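Home | Stories | Poems | Archive | Submit

Filed under: Short fiction, seaside & market towns

The last ferry to Skimville left at three, and my grandmother ran for it with a marrow under each arm. She had never missed a Zolside Produce Show and the one in November was the best of the lot – soup in tin mugs, a brass band, the hall roof rattling like a tea tray!

We got seats by the window. She told me about 1841, when the river froze and the growers walked across with turnips on sledges, and I believed every word. I still do.

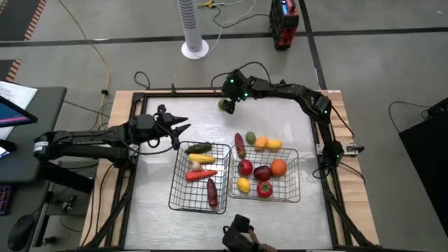

Green fruit, held up over the table.

At Skimville the whole quay smelled of onions. Two men were arguing over a leek, a dog had got into the Brinkmann tent, and my grandmother was laughing before her feet touched the stones. "Now then," she said, "let's have a look at the enemy."
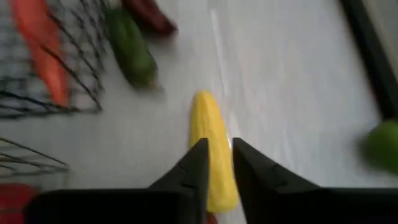 The enemy was Plasterow, the village over the hill, whose growers had beaten us three years running. They stood behind their tables in clean boots, looking terribly pleased. One had brought something long and yellow, rounded and tapering at the end, and my grandmother walked round it twice. Corn, she thought. Or a pepper. She bent down, sniffed, and came up beaming – she had no idea what it was, and she wanted to grow one.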